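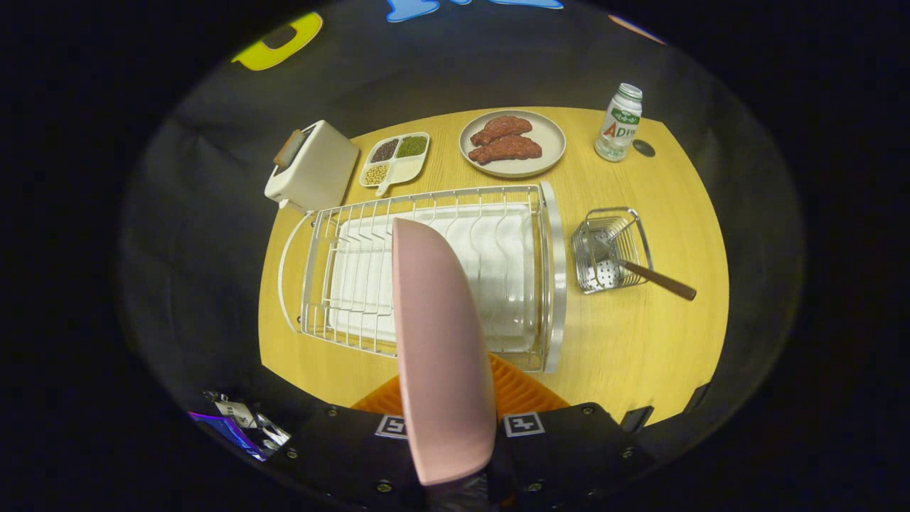

The Potter Who Counts Her Glazes

August 2020

The workshop in Wotwood is one room behind a bicycle store, and the owner asks me to leave my shoes at the door. She has made tableware in this town for 17 years. Before that she kept the accounts of a shipping office, and she still writes every firing in a notebook with numbered lines. The last line on the day of my visit was 2824.

"I do not trust my memory with colors," she told me. "A pink can become brown with a very small mistake. So I write."

Her first customers were two cafes on Flindeck Street. They wanted plain dishes that could be stacked. In February one of them ordered 300 pieces, the biggest order she ever had, and in spring it asked her to wait with the second half.

"I was not angry. They had no guests. I put the clay under plastic and I learned to make lids."

Now she sells mostly to people who cook at home. They write long messages, she said, and they want to know if a dish can go in the oven. She answers all of them in the evening, with tea.

I asked if she will take a student again. She had 3 of them over the years, and the last one has opened a studio in Cletico.

"Maybe in winter. The second wheel makes a noise and I must repair it first."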